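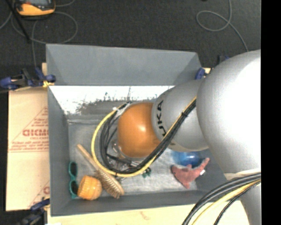

How often should I clean out a plastic or metal storage bin?

Once a month is enough for most homes, and every two weeks if the bin stands in a garage or a workshop where small things are thrown in all day.

I keep three open bins at home and I clean all of them in the same way. It takes me less than half an hour for one bin. My neighbour Kirstin Purves taught me the order of the steps, and I have changed only the part with the brush.

What you need

A brush with a wooden handle and stiff bristles
A bucket of warm water
A little washing-up liquid
2 old cloths, one for washing and one for drying
A tray or a sheet of newspaper

Step 1. Take everything out and put it on the newspaper. Please do not sort yet. If you start to sort now, you will still be sitting on the floor at lunch.

Step 2. Brush the bin while it is dry. Begin with the walls, go down to the floor, and finish in the corners. Then tip the bin over the newspaper and knock on the bottom with your hand.

Step 3. Wash the inside with the cloth. Grey bins show scuffs and streaks quite easily. Some of them come off with washing-up liquid, but the deep ones will stay, and I have stopped fighting with them.

Step 4. Dry it well. I leave mine upside down against the wall until the evening, with a small gap underneath for the air.

Step 5. Wipe each object before it goes back. Large things go in first, along the walls. Small things I put in a shallow box, otherwise they travel to the bottom.

About the brush: do not leave it standing in the bucket. Water gets into the wood and after some months the handle can split. Shake it, and lay it on its side to dry with the bristles free.

Nomvula Masilela wrote to me in July to ask if vinegar is better for smells. I use one spoon of it in the bucket, and only for the bin where we keep the garden shoes.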